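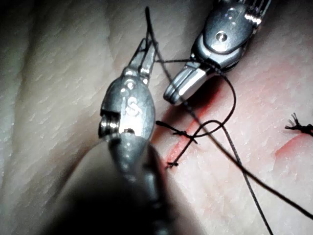

2 min read

The Slow Business of Getting Well

My grandmother used to say that a person comes home from the hospital twice, once in the car and once about a month later, when they finally feel like themselves again. I thought of her often this March, while I was visiting people in Watthorpe who were somewhere between those two arrivals.

Olanrewaju Babalola was the first to let me in, on a Wednesday, with the kettle already going. He is a retired piano tuner with a long front hall, and after his operation he was told to walk a little every day, so he walked the hall (20 lengths before breakfast, in his good slippers, with the radio up loud). By the second week he had made it to the mailbox, and by the third he was at the bakery on Nkosi Street, where they kept a chair by the window for him and wouldn't hear of him standing in line!

What he remembers best is the food. Neighbors he had barely nodded to in years came by with soup, with rice, with a lemon cake so heavy he had to cut it sitting down. He still has 43 cards in a shoebox and he showed me a good many of them, reading the funny ones twice.

Sleep was harder. He would wake at four and lie there listening to the pipes, and in the end he gave up fighting it and took to writing letters at the kitchen table, most of them to his sister, who has begun writing back at the same hour.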